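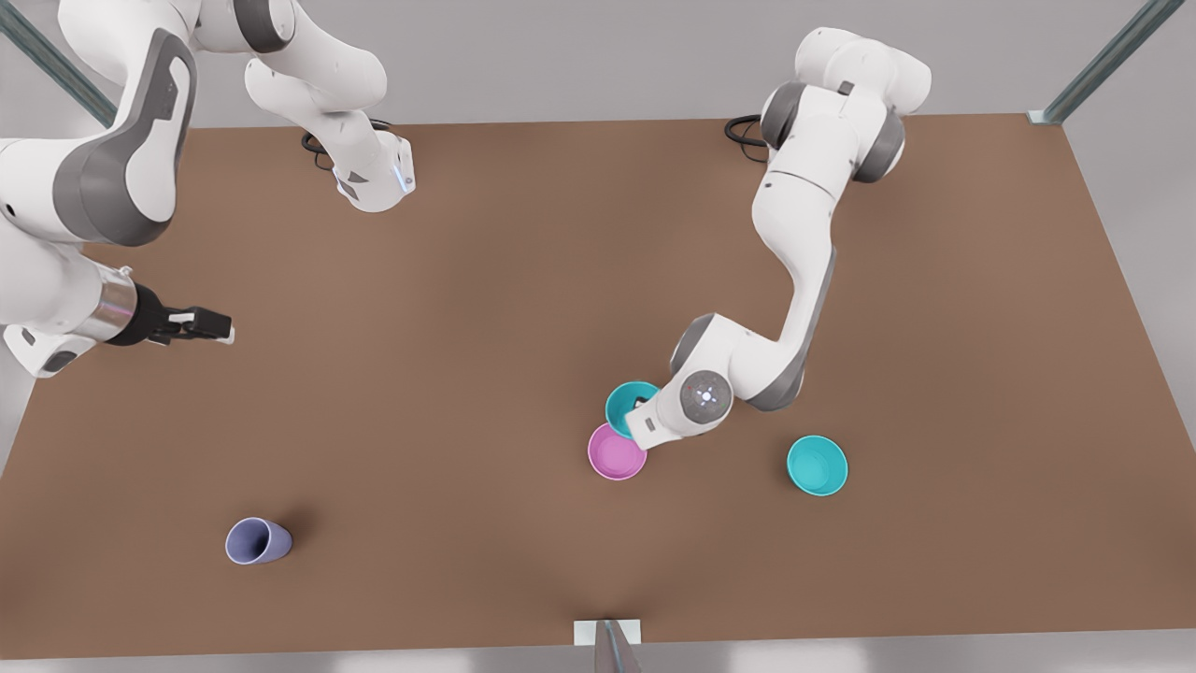 Venckus opens enlarged finishing shop and adds matt brown to its Tuda table range

November

Furniture maker Venckus has opened an enlarged finishing shop at its works and will use it first for the Tuda range of canteen and meeting tables. The new shop adds 1,000 square metres of floor space and brings coating, curing and inspection under one roof. Until now, tops were coated in one building and carried across the yard to be checked and packed in another.

The Tuda range has been sold to schools, offices and community halls in white, pale grey and dark green. A matt brown joins the list this month. Customers had asked for a warmer colour that does not throw back glare from overhead lights, and the company tried several shades before settling on one. The brown is available on all sizes of top, with the same legs and fixings as before, so existing customers can order replacement tops without buying new frames.

Kenneth Dalgleish, managing director of Venckus, said: "Most of our tables get wiped down several times a day and dragged about by people who are in a hurry. The finish has to put up with that. With the old layout we lost too many tops to knocks and dust between coating and packing, and we were paying to do the same work twice. Having it all in one place was overdue."

The coating is supplied by Stesar, which has worked with Venckus on the range from the start. It is water-based and is applied in two passes, with a light sanding in between. Tops are then left on racks overnight before inspection. Any top that fails goes back to the sanding bench and is coated again.

Venckus employs 130 people. No jobs have been lost in the move, and staff from the old coating building transferred to the new shop after training on the spray line. The company is taking on two apprentices in the finishing team, with applications open until the end of the month.

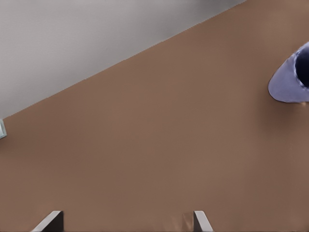 Orders and delivery

The first large order in the new colour has come from Iduditz, the contract caterer, which is refitting staff canteens at several of its sites. Iduditz has ordered 1,000 tops, to be delivered in batches so that each canteen can stay open while the work is done.

Orders for matt brown can be placed now through the usual sales contacts. Prices are the same as for the other colours. Delivery times for standard sizes are unchanged, and made-to-measure tops will take a little longer until the new line is running at full speed. Colour samples are free of charge and can be requested by post or email.

All Tuda tops, including the new colour, carry a 5 year guarantee against peeling and cracking in normal indoor use. The guarantee does not cover burns, cuts or damage from abrasive cleaners. A care sheet is packed with every delivery.

About Venckus

Venckus makes tables, benches and storage for schools, workplaces and public buildings. Its ranges are sold directly and through contract furniture dealers.

Press enquiries, including requests for samples and visits to the finishing shop, should be sent to the Venckus press office.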